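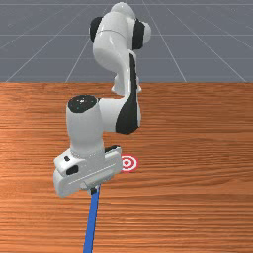
Hajar Ezzat hands me the controller and tells me to hit the target. I have been in the Falow workshop for less time than it takes to drink a cup of tea, and I am already in charge of a robot arm (a simulated one, luckily for the table).

It is harder than it looks, and far more fun. I nudge my wrist and the blue rod swings wide. I nudge it back and it swings wide the other way. My first two tries are hopeless. On the third I get the end of the rod over the red centre, hold my breath and let go of the button, and Hajar cheers as if I had scored at Wembley!

Every one of those attempts is saved, wobbles and all. Falow's idea is that the people who know a job should be the ones to teach it, by doing it, with no code in sight. Rodrigo Caldeira spent over two months steering the arm through the same small task before the software began to copy him. "It picked up my bad habits first," he says. "I always come in from the left. So now it always comes in from the left."

Fathima Bhuiyan, who used to teach the violin, thinks that is the best part of the job. She can watch a replay and tell you who was driving - Rodrigo is quick and a bit rough, Hajar slows right down near the end. When the trained arm has a go by itself, you can see both of them in it.

The next stop is Nestdale, where a real arm is due in March and Fathima will guide it by hand, her palm on its wrist. She has already asked if I want a turn. I said yes before she had finished the sentence.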